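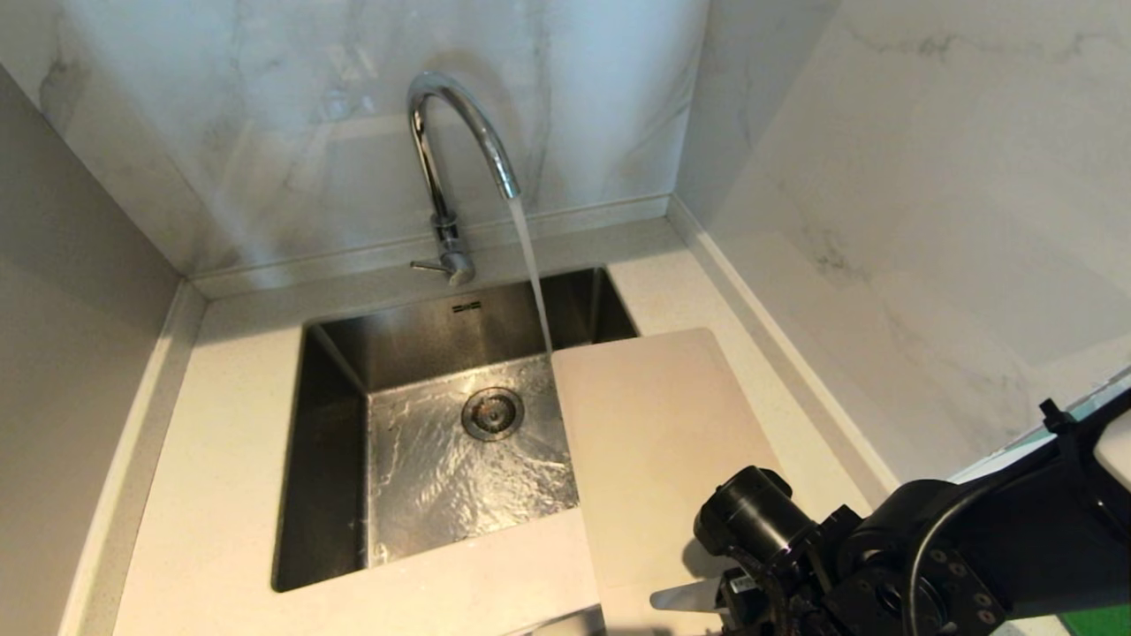
The program office at Preveck asked after our last report why a whole period should go to one sink, and whether the same money could have covered four or five simpler tasks. They also asked that this report say more about the episodes we throw away. Both points are taken up below.

Progress report, second period
Kitchen manipulation data, Menuvham site
Period ending September

1. Summary

We planned 2,000 accepted demonstrations for the period and delivered 3,374. All of them were recorded at the sink station in Menuvham. The second station, at Florham, is wired and powered but has not produced usable data yet. Spending is within the approved budget except for replacement cables, covered in section 5.

2. Why the sink

The first period was spent on table tasks: picking up, placing, stacking. The policy trained on those examples did well on the table and poorly everywhere else. A sink gives us several things the table did not. Steel and chrome reflect light back at the cameras, running water changes how everything behind it looks, and the walls of a basin limit how the arm can approach. We could have added more table tasks at lower cost per episode, but we already had plenty of that kind of data.

We agree that one sink is narrow. The Florham station has a different basin and a different faucet, and the plan is to split collection evenly between the two sites once it is running.

3. Collection

Each episode is teleoperated and starts from a reset card. The card lists what goes on the counter, where the board lies and whether the water is on or off. Operators work in two-hour blocks, with a break between blocks. Task groups this period were:

Faucet on and off
Cutting board: place, shift, remove
Sponge: pick up, wipe, put back
Board and sponge together

The last group was added halfway through the period. It is the slowest to record and has the highest rejection rate. 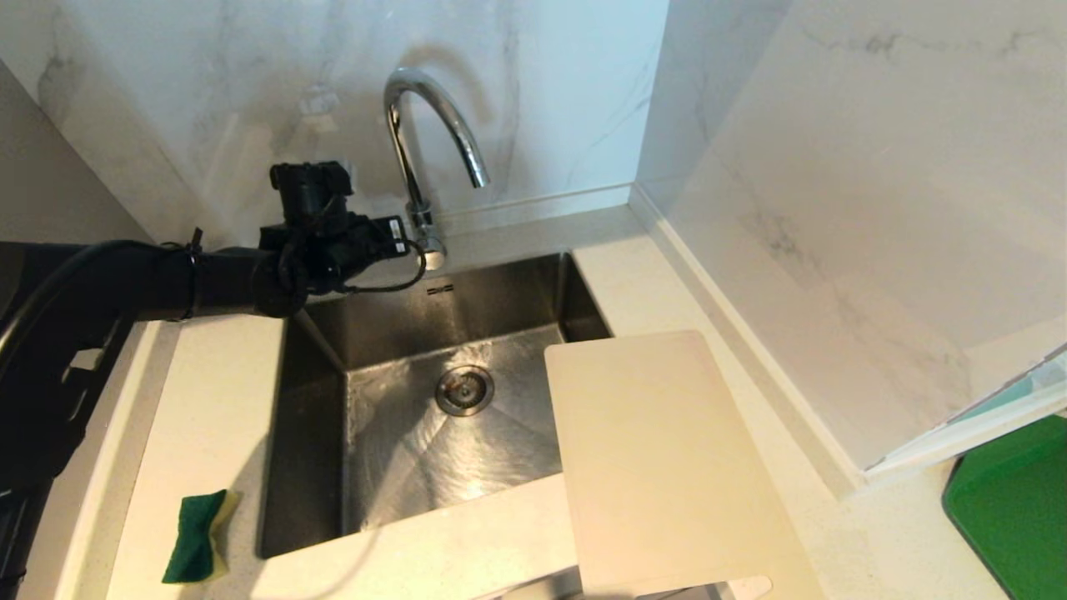

Sink station, Menuvham, with cutting board and sponge on the counter side.

Start positions for the board are now varied on purpose. In the early batches it was laid almost square to the basin every time, and the trained policy failed when it was turned even a little. We re-recorded 200 episodes with angled starts and will keep that mix going forward.

4. Rejected episodes

Rejections fall into three kinds. The most common is a dropped camera stream, which we catch automatically. Next are operator errors, mostly a lost grip followed by a long pause. We used to delete all of these. We now keep the ones where the operator recovers cleanly and tag them as recoveries – 73 so far. The third kind is a wrong start, where the counter does not match the card. A check photo before each block has brought these down.

5. Problems

Cables wear at the wrist faster than expected. We have changed the routing and ordered spares.

Labeling is behind. The Jabłońska tool exports task segments correctly but loses the recovery tag, so those tags are being entered by hand until there is a fix.

6. Next period

Bring Florham into regular collection
Clear the labeling backlog
Train on the combined set and report results by task group
Add dishes to the reset cards, starting with a single plate

We request no change to the budget total. We do ask to move the unspent travel line to equipment to pay for the spare cables.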